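[Oment-list] Re: Hard water and the old copper kettle

Print this message | E-mail this message to a friend

From: Rhys Trevaskis
To: Oment Home Canning and Preserving List
Date: June 2018
Subject: Re: Rinsing salt-cured cucumbers

Rüdiger Buschmann wrote:

> Dear all, I put up my first big crock of cucumbers last November from
> the end of a neighbor's greenhouse crop, and they came out so salty that
> my wife would only eat them chopped up in potato salad. I soaked them
> overnight in one change of water and it hardly helped. Is it the recipe,
> or am I rinsing wrong? I have a new batch to start and would like to
> get it right this time. Also, does anyone still have the Gestonholm
> recipe with the cherry leaves?

Dear Rüdiger, and hello to everyone else,

I'm so glad you wrote, and please don't be discouraged! My own first crock went to the compost pile, every last cucumber, and I was so cross about it that I didn't touch the thing again for 2 years. Yours got eaten, even if it was in potato salad, so you are already well ahead of where I was.

I suspect it's a bit of both. A lot of the old recipes call for a very heavy brine, the kind meant to carry vegetables through to spring in a cold cellar, and they take it for granted that you know to freshen them before they go to the table. People learned that part standing next to their mothers and so it never got written down. One overnight soak in a bowl won't do much, since the water gets nearly as salty as the pickle and then everything just sits there. What you want is several changes. I do mine in the morning, at lunch and again before bed, and then I taste one - a slice from the middle, mind you, as the ends always freshen first.

If you're patient you can let the tap do some of the work for you. A very slow trickle into the bottom of a deep bowl, so that the salty water lifts up and spills over the top, does a lovely job in an afternoon. A length of hose on the faucet is handy for this, and it saves you from hauling a full bowl back and forth.

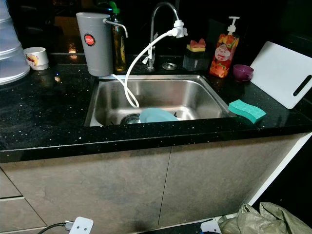 White hose and diverter on the kitchen faucet.

Do keep it to a trickle, though. I once turned it up to hurry things along, went out to talk to the mailman, and ended up with beautifully fresh cucumbers that tasted of nothing whatsoever. I dressed them with vinegar and dill and a good deal of sugar and we pretended it was a salad.

For your new batch I would start with less salt in the first place. I weigh mine now (I held out against the kitchen scale for years, silly me) and use 100 grams of salt to 2 quarts of water for half-sours, which I keep in the refrigerator and eat within 14 days. They aren't meant for the cellar, so please don't use that for anything you want to keep over the winter.

As for the Gestonholm recipe, yes, I have it! It's on page 92 of the spiral-bound Nistammont cookbook, the one with the goose on the cover. My copy has a brine stain right across the cherry leaves, which is a pity, but I can read most of it and will type it up once the beans are in. Kim cucumbers are what it asks for, if you can get the seed. Any small bumpy one should do.

Write and tell us how the new crock comes along, and give my best to your wife.

Warmly,
Rhys

Recent messages on this list
- Cherry leaves or grape leaves?
- Crock weights, where to buy
- Cloudy brine on my green beans
- Re: Hard water and the old copper kettle
- Rhubarb that won't set

Contact the list owner | Copyright 2018 Oment Home Canning and Preserving List | Back to top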